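Sturnum 2.0 : un planificateur commun pour deux bras

L'équipe logicielle de Rotero a mis en ligne en août la version 2.0 de Sturnum, son programme de planification pour postes à deux bras. La nouvelle version remplace les deux planificateurs séparés, qui travaillaient jusqu'ici chacun pour un bras, par un seul qui calcule les deux trajectoires ensemble. Le code est accessible aux partenaires du projet, et une ouverture plus large est prévue quand la documentation sera traduite.

Le changement était demandé depuis longtemps par les utilisateurs. Dans l'ancienne version, le bras gauche recevait sa trajectoire en premier, et le bras droit devait ensuite trouver un chemin autour de lui. Pour des tâches où chaque bras reste de son côté, cette méthode était suffisante. Pour le tissu, elle posait beaucoup de difficultés : les deux pinces doivent souvent venir très près l'une de l'autre, au-dessus du même pli, et le second bras s'arrêtait parfois sans solution.

« Nous avions mis une distance de sécurité fixe entre les deux poignets, et c'était une mauvaise idée », explique Ľubica Kuruc, responsable de la planification. « Si on la met grande, les pinces ne peuvent pas travailler ensemble. Si on la met petite, il faut ralentir partout, même quand les bras sont loin. » Dans Sturnum 2.0, la distance minimale dépend de la vitesse relative des deux pinces et de la phase de la tâche. Elle est recalculée à chaque cycle de commande, dans un délai maximal de 13 millisecondes.

Les essais ont été faits sur une série de 634 séquences enregistrées, qui concernent le pliage, le rangement et le tri de petits objets en tissu. Chaque séquence a été rejouée avec l'ancien et avec le nouveau planificateur. Selon l'équipe, les arrêts sans solution ont diminué de 40 pour cent. Le temps moyen d'une tâche a peu changé, ce que Vilém Čierny, chargé des mesures, trouve normal : « Les mouvements ne sont pas plus rapides. Simplement, on recommence moins souvent. »

La partie perception vient d'un autre projet. Elle utilise Rahimi, un module de segmentation développé pour les matières souples, que Vratislav Mikuš a adapté au format des cartes de profondeur de Rotero. Le module propose plusieurs points de prise sur le contour d'un objet et donne à chacun un score. Les sangles et les poignées restent le cas le plus difficile, car elles changent de forme au moindre contact et le contour calculé n'est alors plus valable. Pour cette raison, le planificateur peut maintenant demander une nouvelle estimation pendant l'approche, sans revenir à la position de départ.

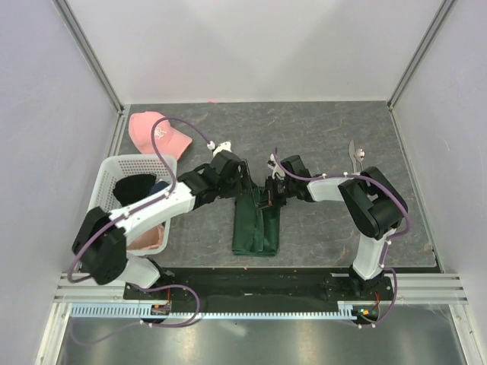
Les sacs en toile ont été ajoutés tard dans le programme d'essais, à la demande des partenaires qui travaillent sur le rangement domestique. Un sac plié en bande longue présente plusieurs couches de tissu, et la caméra ne peut voir que celle du dessus. Le logiciel doit donc accepter une incertitude sur l'épaisseur, et la force de fermeture des pinces est réglée par paliers. L'équipe reconnaît que ce réglage se fait encore en partie à la main.

Un second outil, Tarnar, est distribué avec cette version. Il s'agit d'un visualiseur qui affiche les deux trajectoires sur une même ligne de temps, avec la distance entre les pinces et les demandes envoyées à la perception. On peut revenir en arrière pas à pas et relancer le calcul depuis n'importe quel point. Iveta Sýkora, qui l'a écrit au départ pour son propre usage, précise que les journaux sont limités à 100 mégaoctets par session - au-delà, les données les plus anciennes sont effacées. Cette limite pourra être modifiée dans le fichier de configuration à partir de la prochaine mise à jour.

Il reste des points ouverts. Les câbles extérieurs des bras ne figurent pas encore dans le modèle de collision, et leur place est réservée par une marge ajoutée autour des segments. Liviu Surdu, qui coordonne le projet, souhaite un modèle plus précis mais ne donne pas de date. Les configurations écrites pour l'ancienne version doivent être converties avec le script fourni ; les fichiers qui contiennent des zones interdites définies pour un seul bras demandent en plus une vérification manuelle.

Une présentation en ligne, ouverte aux partenaires, aura lieu à 14 heures le jour de la publication du guide de migration. Les questions techniques peuvent être envoyées dès maintenant par le formulaire du projet.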